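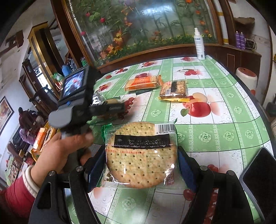 A round cracker in its wrapper, with the date stamp on a black band.

The dates on our food

Morven Rankin keeps a shelf in her pantry for things that are past their date. There is a jar of mustard on it, two cans of chickpeas, a box of oat crackers and a bag of red lentils that she bought before she moved to Rarkdale. She eats from the shelf most days. Her mother, Annag Rankin, will not touch any of it.

"We've had the same argument for years," Morven says. "She reads the date first and opens the package second. I open the package."

Both of them are following advice they were given at some point. Annag worked in a hospital kitchen, where anything past its date went in the trash and you signed a sheet to say so. Morven learned to cook from a roommate who had no money.

The trouble starts with the wording. In the United States, apart from infant formula, there is no general federal rule that says a food must carry a date, and no single phrase that has to be used. Makers pick their own. "Best by" and "best before" are about quality: the maker thinks the food will taste the way it should until then. "Sell by" is meant for the store, so the staff know when to rotate stock. "Use by" can mean either one, depending on who printed it. Some packages have a date and no words at all, and the shopper has to guess whether it is the day the food was made or the day it is supposed to be finished.

Imported food adds the question of order. A label may give the year first, then the month, then the day. Another gives the day first. With a date like the 25th you can work it out. With the fourth of May you can't, unless you know where the package came from.

Calum Cruickshank runs the dry goods side of Matheson, a grocery on the main street with a long aisle of imported snacks and noodles. He spent a month last year going through the stock with a notebook after a run of complaints. Of 669 products in the aisle, 238 had a date with no wording in English.

"People would bring a package up to the register and ask me if it was old," he says. "Half the time I had to go look it up myself. Now we put a small sticker on the shelf that says which way around the date goes."

How does a maker choose the date? For crackers, cookies and other dry foods, mostly by waiting. Yasuo Kaneko did shelf-life testing at Jorkora, a bakery company, before he retired. Packages were kept in cabinets at set temperatures, and every few weeks a panel of eight people tasted what came out.

"A cracker doesn't usually become dangerous," he says. "It goes soft, or the oil in it turns and you get a smell like old paint. We were looking for the week when people began to notice. Then we set the date well before that week."

How far before was a business decision. A short date sells fresher crackers and throws more of them away. Kaneko remembers one seaweed cracker that held up so well the sales office asked him to run the test again.

Packaging makes up a good part of the difference. A sealed wrapper around a single piece keeps out damp air until it is opened, and the other pieces in the bag are not affected. It also makes more trash, and Kaneko says that argument was going on when he joined the company and was still going on when he left.

Other foods are less forgiving. Deli meats, smoked fish, soft cheeses and ready-made salads can carry bacteria that grow slowly in a cold refrigerator, and you may not be able to see or smell them. With those, Morag Lennox tells people to stick to the date. She teaches a home cooking class at the Tisetti community center – the handout for the first session is a single page on storage. Dry pasta, rice, canned goods without dents or bulges and plain crackers are in the left column. The refrigerator foods are in the right.

She also asks her students to write the day they opened a package on the lid, with a marker. The printed date applies to a sealed package, and an open jar of sauce is on a different clock.

Annag Rankin took the class in May. She still won't eat from her daughter's shelf, but she has bought a marker.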